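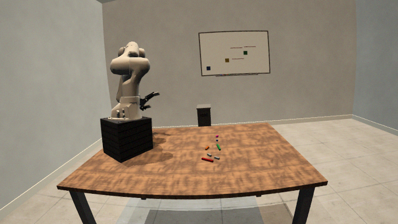
The arm on its pedestal, gripper open, small blocks to the right of it.

3/28/26

Spent the morning with the Heffernan quote and the layout side by side, and I trust both of them less than I did at breakfast.

Cornel Munteanu sent the room over from Reteo last night, all done on the computer, with a note saying we could now "see what we're buying". Well, I can see an arm, a table and some little coloured blocks. What I can't see is anything that weighs what our parts weigh. The pink piece is hardly bigger than a bead. Ours are cast, greasy and come in whatever way up the tub delivers them. If the arm will spend its first year picking up toys I'd like to know now, before I sign for it.

The table bothers me too. It has two dark metal legs at the front and a nice wood top, and the pedestal sits right out over the left edge. Who puts an arm on a corner like that? I wrote back asking whether the table is in the price or just there to hold up the drawing. Cornel says it's "indicative". I have learned to read that word as an extra invoice.

What I have so far, copied from the back of the envelope so I don't lose it again:

Arm and controller: waiting on the revised figure. The one in February left out the cable and the stop button.
Gripper, two fingers, from Ollell: 923, no spares.
Bench or frame, floor fixings, moving the sockets: 2000 put by, and I made that number up.
Training: 6 hours. For everyone, apparently.
Spare fingers: not on any list until I asked.

Ollell want 6 weeks for the gripper. Heffernan won't give me a date at all, only "spring", and it is already spring.

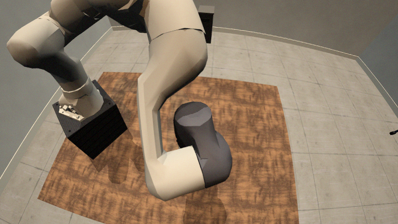 REACH AND FLOOR SPACE

I went back to this view after lunch because it's the one they'll want to show upstairs. The arm comes right down over the wood, big and cream coloured, and it does look the business. There's plenty of bare wood to the right of it, which I suppose is meant to say there's room to grow. I looked for the fingers at the end of it and couldn't find any, only a blunt grey cylinder. So that's 923 I can't even point to when somebody asks.

No windows, no doors, plain grey walls and worn pale tiles. Our corner has the radiator, the drain cover, the fire door and the rack that nobody will agree to move. I asked for our own measurements to be put in and was told this is the standard room. Fine, but then it's the standard answer as well, and I'm not spending real money on it. I'll tape the thing out on the floor at Grasodberg myself, with a stick for the arm, and see who has to squeeze past.

There's also a tall black box against the back wall. If it's the controller I need to know how much air it wants behind it and how long the cable is. If it's only scenery they can take it out. Question sent, no reply by five.

Cornel rang as I was locking up. He was pleasant, he always is. He wants to know if we can commit before the price goes up. I said it went up last time while we were still reading it. He laughed and didn't say it wouldn't.

To do: revised quote in writing. Try a real part, a greasy one, on the Ollell gripper before anything is ordered. Ask what a service visit costs when it isn't the free one. Find the tape.

Recent entries
Conveyor quote, second go
What the old press fetched
Sockets, again
Visit to Heffernan, and the long drive back
Leasing or buying: notes from February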